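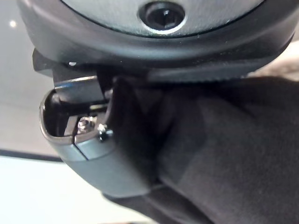 Gilani support replied that creases in this fabric normally drop out after one wash and a night on the rail, and asked us to list what we had already tried before they would look at a replacement. The reply came in on Friday at 4:40 p.m. Our list is below, with the original report copied in so it is all in one ticket.

Ticket subject: Teal fabric, Skeltano range, creases do not come out
Status: Open (waiting on supplier)
Category: Fabric care / Folding and storage

Original report

We bought a 94-inch length of the teal Skeltano for use as a loose cover. It came folded in a flat packet. When we opened it, there were hard lines across the cloth at every fold. We expected that from packing. The lines have not gone away, and every time the cloth is folded again it wants to go back to the old lines, so the stack comes out crooked and the layers slide off each other.

There is no tear and no stain. The color looks even to us in daylight. Under the lamp the lines show up darker, and for the first day we thought it was a dye problem. It is the creasing. If you lay the cloth flat and run a hand over it, you can feel the ridge.

What we tried

1. Hung it over a rail for two nights, no wash. The small creases around the corners went. The four main lines stayed.

2. Washed it on cold with nothing else in the machine, spin set at 800. Hung it straight away. Lines lighter but still there, plus a lot of new small creases from the spin.

3. Washed it again with the spin turned down as low as it goes. Fewer new creases. It took until the next afternoon to dry. No change to the main lines.

4. Ironed on medium from the back, with a cotton sheet in between. This did the most. Three of the four lines went almost flat. The one in the middle came back after we folded the cloth and put it away overnight.

5. Steam, from a hand steamer with Drirnix descaled water. No real difference from the iron. We stopped after two passes because the cloth started to look a bit limp along the hem.

We have not tried high heat. The label says medium and we would like to keep the return option open.

Added after the reply

Gilani asked how we fold it. We had been folding in half, in half again, then into thirds. With a piece this size that makes a thick bundle, and the inside layers bunch up before the outside ones do. You end up pressing down on the bunched part to make it lie flat, and that sets a new crease right beside the old one.

They suggested rolling. We don't have a tube long enough, and the shelf it goes on is 23 inches deep, so a full roll would stick out past the front. We said so in the reply. 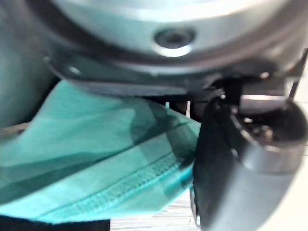
So we are still folding for now, but in a different way. Fold lengthwise once, smooth it from the middle out to the edges, then fold the short way in loose turns without pressing. Move the first fold a hand's width over from where it was last time. It takes longer and the pile is taller. The middle line is fainter after three rounds of this, though it is still the first thing you see when the cloth is opened out.

Two things made the smoothing easier. One was clearing the whole surface first so the cloth didn't drag over the edge. The other was holding down the far corner with something smooth. A book worked. A clothes peg did not — it left its own mark.

Comparison with the second piece

We also have a shorter offcut from the Pornorard shop, same range name on the label, stated weight 200 on the tag with no unit given. That piece was stored rolled and has no lines at all. We folded it the old way and left it overnight as a test. In the morning it had creases, but they were gone after a few hours on the rail.

That makes us think our piece was folded for a long time before it was sold, or had weight on it. We can't prove either.

Questions for Gilani

Is there a packing date on the batch? The sticker on our packet only has the range name and color.

Would a damp press from the back be safe on medium, or does the finish on the front come off with moisture and heat together? The care sheet covers each one separately.

If it does have to go back, can it go back washed? The returns page says unused and the wash was your suggestion as well as ours, so please confirm before we pack it.

Next step

Leaving it on the rail until they answer. Will update the ticket if the middle line changes.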